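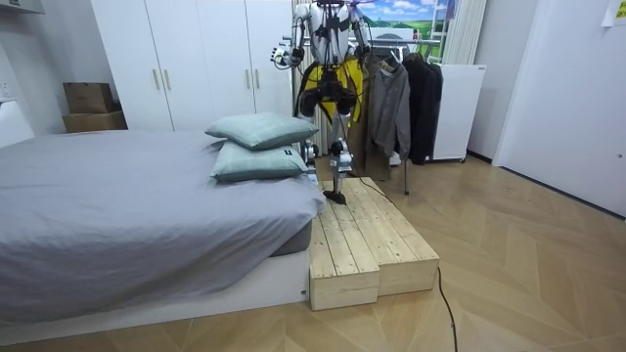 Dormitorio pequeño con la cama y los peldaños de madera.

Stundia es una escuela de costura y arreglo de ropa. Abrimos en Wuslow con nueve alumnos y hoy damos clase a 148, repartidos en grupos de mañana y tarde. El curso básico dura 21 semanas y empieza en abril.
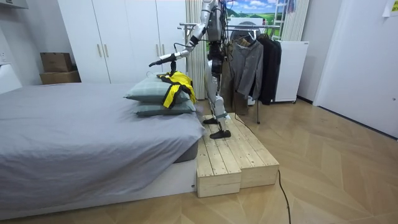
El segundo curso trata el punto y las prendas deportivas, que piden otra aguja y otra tensión. Los retales vienen del almacén Vistard.
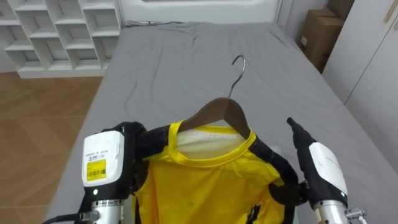
Según Dalsgaard, lo mejor fue aprender a rematar un cuello sin que se deforme - y poder repetir la clase perdida.

La matrícula se hace en secretaría.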